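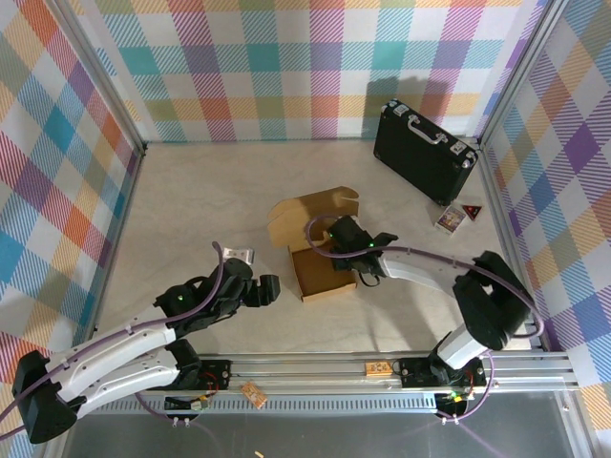
4.3 Hanging a work with the Storkeo rail

Read section 4.2 first and check that the rail is level. Each hook carries up to 9 kg. For heavier framed works, use two hooks and share the load between them.

1. Lay the work face down on a clean blanket.
2. Measure from the top of the frame to the wire, with the wire pulled tight as it will be when hung.
3. Mark the centre line on the wall in soft pencil at 155 cm from the floor. This is the usual viewing height for mixed audiences. For school visits, lower it by up to 15 cm.
4. Clip the cord into the rail and slide it into position.
5. Fit the hook to the cord and tighten the thumbscrew by hand. Do not use pliers.
6. With a second person, lift the work on to the hook. Let the weight down slowly.
7. Step back and check the level. Correct it at the hook, never by pulling on the frame.

Note: Leave at least 40 cm between neighbouring works. Labels go to the right, level with the bottom of the frame.

Caution: Unglazed canvases mark easily. Wear cotton gloves and hold the stretcher bars only.

If the cord slips after tightening, replace the hook. Spares are listed in section 7 under Jisero fittings.

4.4 Lighting the work

Switch the lamps off and let them cool before moving them along the track.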